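August Work on the Gagnon Place

I got permission to bowhunt a new property this year and spent most of August getting it ready. A few people asked about it after my last post, so I'm writing down what I did and what I still have left.

The farm belongs to Florence Gagnon and sits outside Sutau, on the north side of Leitner Creek. It's 142 acres, a little over half of it in timber and the rest in hay and one narrow bean field. She had a nephew who used to hunt it but he moved out of state. I asked her in the spring, when I was dropping off a load of fence posts for my brother-in-law, and she said she'd think about it. She called in June and said yes. Her rules are no rifles, no driving on the hay, and shut the gate every time even if I'm coming right back.

First walk

I had looked at the aerial photos enough that I thought I knew the place. I had picked out a saddle on the ridge and drawn a big circle around it. When I walked up there it was so grown up in multiflora rose that I couldn't get through without crawling. The deer were going around the downhill side, about where the slope flattens out, on a trail worn down to dirt. None of that shows on a photo taken in summer.

The creek was low. I crossed at a gravel bar below the old cattle crossing and found tracks going both ways, mostly does and fawns, one set wider than the rest. There's a row of white oaks along the south edge of the timber and I spent a while under them with binoculars looking for acorns. Three of the trees are loaded. The others have next to nothing. I marked the good ones on my phone and wrote them in the notebook too.

I also found an old ladder stand leaning on a hickory. The straps were rotted and the tree had grown around one of the rungs. I asked Mrs. Gagnon about it and she said to leave it be or cut it up, whichever was less trouble. It's still there.

Hanging stands

I put up 2 stands. One is a hang-on in a double-trunk red oak off the flat part of the ridge, for a west or northwest wind. The other is closer to the creek, in a sycamore that leans more than I'd like, and it covers the gravel bar crossing. I almost didn't hang that one. The air settles down in there in the evening and I expect it to be a morning stand only, if that.

I did both on the same morning and it was too much. I started at 5:30 and by the time I was trimming lanes at the sycamore I had sweated through everything and drunk all my water. Next time I would split it over two trips and bring somebody to hold the rope. I wear a harness and stay clipped to a lifeline from the ground up, and I replaced both lifelines this year. The old ones didn't look bad but they'd been out in the sun for several seasons.

For trimming I use a pole saw and a folding hand saw. I cut less than I used to. On the ridge stand I opened two lanes and took one limb at head height that would have been in the way of drawing. I dragged the cut brush across a side trail, hoping to nudge deer a few yards closer. It worked on another farm once. It might do nothing here.
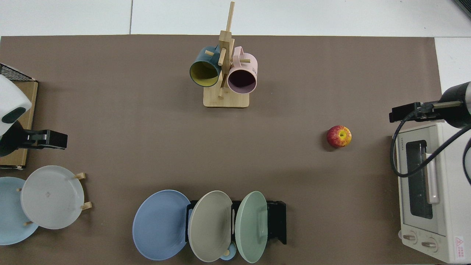 The bow and arrows

I'm shooting the same Clestirus I bought used four years ago. I had the string and cables changed in July and it took a couple of weeks to settle. The peep rotated on me at first and I had to take it back in. The shop put a few twists in one side and it has been fine since.

I went to a heavier arrow this year. Finished weight is 435 grains with a Brerach fixed blade up front. My old setup was lighter and shot flatter, but it was loud off the bow and I had a pass-through problem on a doe last November that I've been thinking about ever since. I found her, but it took longer than it should have. The new arrows drop more past thirty yards and I had to move my bottom pin a good bit. I don't plan on shooting that far from either stand.

Broadheads and field points hit together at twenty. At thirty the broadheads were hitting left. I moved the rest a hair, shot again, moved it back halfway, and quit for the night. The next evening they were grouping together, so I put the wrench away. I number my arrows with a paint pen and number four is always off by itself, so that one is now for practice.

I've been shooting up to 5 arrows an evening and then stopping. I used to stand out there and fling them until dark and my form went to pieces. The first arrow is the one I write down, cold, no warm-up, in whatever I wore to work.

Getting in and out

Access is what worries me most on this farm. The only place to park is by the machine shed, and the shortest way to the ridge is straight across the hay field, which is where the deer will be in the dark. The other way is down the lane, along the creek bank, and up a washout on the back side. It takes me twenty-five minutes if I don't want to be soaked when I get there. I walked it twice in daylight and once in the dark, and put a few reflective tacks on the trees at the washout because I missed the turn the second time through.

I raked leaves and sticks out of the last stretch to the ridge stand. That'll have to be done again after the leaves come down.

For the creek stand I'm going to wear hip boots and walk in the water from the culvert. I haven't tried it yet with a pack and bow. There's one hole by a root ball that's deeper than it looks and I want to find it again before the season and not during.

Trail cameras

I hung only a couple. One is on the gravel bar and one is on the edge of the beans. I checked the bean field camera once so far and had does, a lot of raccoons, Mrs. Gagnon's dog, and two young bucks still in velvet. The wide track from the creek hasn't turned into a deer on camera. The creek camera had a card error and recorded nothing for the whole stretch it was out. I put in a new card and fresh batteries and I'll leave it alone until the end of September.

Still to do

Move the bow hanger on the ridge stand to the other side. Replace the squeaky buckle on my pack. Ask Mrs. Gagnon when they plan to take the last cutting of hay, and whether she wants any venison this year, and if so whether she'd like it ground or in roasts. Wash everything. Find my other release, which was in the truck in July.

Recent Posts

Patching Hip Boots With What I Had
Late Season Does and a Bad Blood Trail
New String, Same Old Bow
Walking Leitner Creek in the Spring
What I Carry in My Pack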